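Flandska Home Help > Furniture & Surfaces

Pale wood table: what finish holds up to paper cups and daily wiping?

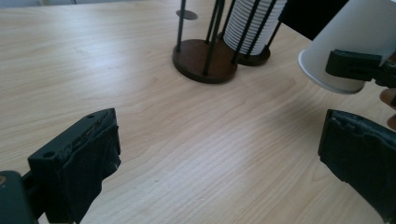

The tabletop, with the light glare on it. Light wood, fine grain.

posted by birchandbother, 3 November 2020

Hi all! Long-time reader, second post ever, so be gentle. I have a light wooden table that I bought secondhand in March from a couple who were moving out of state, and I love it to bits. The grain is really fine and pale and it makes the whole room feel bigger. The trouble is I have no idea what's on it. The sellers thought it might be oiled, then they thought it might be lacquered, then they had to go load the truck.

We use this table for everything. Meals, homework, games, the lot. We go through a lot of white paper cups because we have people over most weekends (or did, before this year) and I got lazy about washing glasses. Twice now I've picked up a cup of coffee and found a faint ring under it. The first one faded by itself overnight. The second one took a week and I think I can still see it if I crouch down and squint along the top toward the window, but my family says I'm imagining it.

So, three things really. How do I figure out what finish I've got? Is that soft shine you get in the light a sign of lacquer or can oil do that too? And if I end up redoing the top, what would you put on it so it stays pale? I had a pine shelf years ago that I rubbed with something from the hardware store and it went the color of a pumpkin. I can't go through that again.

The top measures 60 inches on the long side, if that matters for how much stuff to buy. I've got a can of Bergmann hardwax oil in the garage left over from a stool, never opened, and a bottle of Votis wood soap that I've been using with a damp cloth. Should I stop with the soap??

Thanks so much!

sawdust_in_my_socks
594 posts

Nice table! I wouldn't panic about the rings. If they come and go, that's a bit of moisture or heat sitting in the top of the finish, and it doesn't mean your wood is stained.

To find out what you've got, go underneath or to the inside of a leg, someplace that never shows, and do this. Put one drop of plain water down and leave it for ten minutes. If it's still sitting up in a bead when you come back, you've got some kind of film on there, or a pretty fresh wax or oil. If it soaks in and leaves a dark spot (it will dry out, don't worry), then it's either bare or an oil that has worn thin. After that, take a cotton swab with a little denatured alcohol and dab it in another hidden spot. Sticky means shellac, most likely. Nothing at all points to a tougher varnish or an oil that has cured hard. Open a window and keep it away from the stove.

One catch is that the underside may never have been finished the same as the top. Plenty of makers skip it. So if the bottom drinks up the water, try again right at the edge of the top before you decide anything.

The shine by itself won't tell you much. I have an oiled desk that throws back a big soft patch of light every afternoon, and my sister's satin lacquer table looks exactly the same. A really sharp, mirror-like reflection would make me say lacquer, and yours looks soft to me in the photo.

On staying pale: plain oils nearly all warm up the color. What you want is a hardwax oil sold as "raw" or "natural" or "invisible," which has a touch of white in it to cancel out the yellow. Look hard at the label on that can in your garage. If it says "clear," it will probably go honey colored on you. Or buy a water-based polyurethane in matte, which barely changes the color and laughs at coffee. It's harder to patch later, though. With oil you can rub out one bad spot on a Sunday morning, and with poly you're sort of committed to doing the whole top.

And test on the underside first. Please. I have a bookcase I don't talk about.

lemonpledgeallegiance
88 posts

just use coasters lol

ok but for real the soap is fine if it's mild and you wring the cloth out. I do mine once a week with soap and the rest of the time only water

kitchen_table_kate
1,717 posts

Agree with most of what's above, except I'd hold off on redoing anything. It looks fine from here! If you can only find the ring by crouching, leave it alone through the winter and see how you feel in spring.

If it does bug you, try a soft cloth, a tiny dab of plain petroleum jelly on the ring, leave overnight, wipe off in the morning. It has worked for me on lacquer and on shellac. I would NOT do it on an oiled top until you've done the water drop test, since it can leave a darker patch that hangs around for weeks.

About paper cups, the cold ones are sneaky. They sweat, and the bottom edge holds a little circle of water right against the wood. I keep a Kaltton cork mat in the middle of our table and everybody just sort of parks their drinks on it now.

What does the label on your oil say? If you post it I can tell you whether it's the same one I used on our hallway bench.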